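Keep the Old Desktops in Trelusham's Schools

By Areti Bakalis
5/22/19

The school board in Trelusham will vote in July on whether to replace all 266 desktop computers in its middle schools with tablets. The plan has been on the table since winter and most people I talk to assume it will pass. I think it should be turned down, or at least cut in half.

My objection isn't to tablets. I own one and read the news on it every morning. My objection is to throwing out machines that can be fixed and buying machines that can't, and then telling taxpayers this is the modern thing to do.

The desktops at Eststead Middle School are seven years old. Teachers complain that they take too long to start and that the browser freezes when more than a few tabs are open. I believe them. But a slow computer is a vague complaint, like a car that makes a noise. Before you sell the car, you open the hood. The district's own report lists the age of each machine and what it cost new. It does not say how much memory each one has, or whether any still run on the original hard drive. Those are the first two things a repair shop would ask.

A desktop is built in parts, and most of the parts come out with a screwdriver. If the power supply dies, you buy another power supply. Memory snaps in and out of its slots. A tablet is glued shut. When the battery wears down, and every battery does, you pay the maker to deal with it or you buy a new tablet. The plan sets aside nothing for that. It also assumes that no eighth grader will ever drop one.

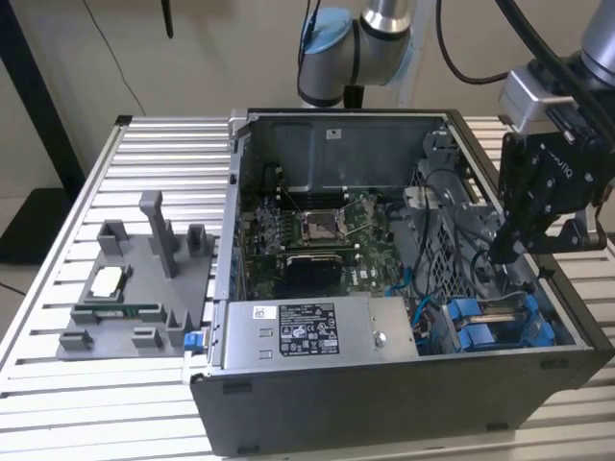 Efe Okeke wrote to me after my last column to say that I had the money wrong. A repair program looks cheap on paper, the letter went, until you add the wages of the people doing the repairs, and a district that can't fill its bus driver jobs isn't going to find two good technicians at what it pays. Okeke also thought that children will use touch screens for the rest of their lives and might as well learn on them.

The first point is a fair one and I should have dealt with it. Labor costs money. The district now has one full-time technician for five buildings, and a second would be a real expense every year. But tablets need support too. Somebody has to set them up, lock them down, update them, track the lost ones and send the broken ones out. The plan leaves this work to "existing staff," meaning the same one technician. If we have to hire either way, I would like to hire a person who fixes things.

On the second point I disagree. Children already know how to use a touch screen. What many of them don't know is how to type, how to save a file where they can find it again, or how to lay out a long piece of writing. Teachers at the high school have been saying this for years. A keyboard and a decent-sized screen are still what most office jobs put in front of you, and a good many jobs in shops and warehouses too.

There is also the matter of what happens to the old machines. The contract with Fladus covers pickup and disposal. It doesn't say how much will be reused. The Afolabi Library took in retired office computers a few years ago, put in new drives and more memory, and still has them out on the floor. I used one last week to look up a property record. It was fine.

What I would ask of the board is modest. Take one lab at Eststead, upgrade it over the summer, and run it through the fall. Buy a small set of tablets for the classes that have a real use for them, such as art and field science. Then compare the costs and ask the teachers again. If the upgraded lab is still a misery to work in by winter, I will write a column saying so.

The public comment period is open until the vote. Written comments can be dropped off at the district office, and they don't need to be long.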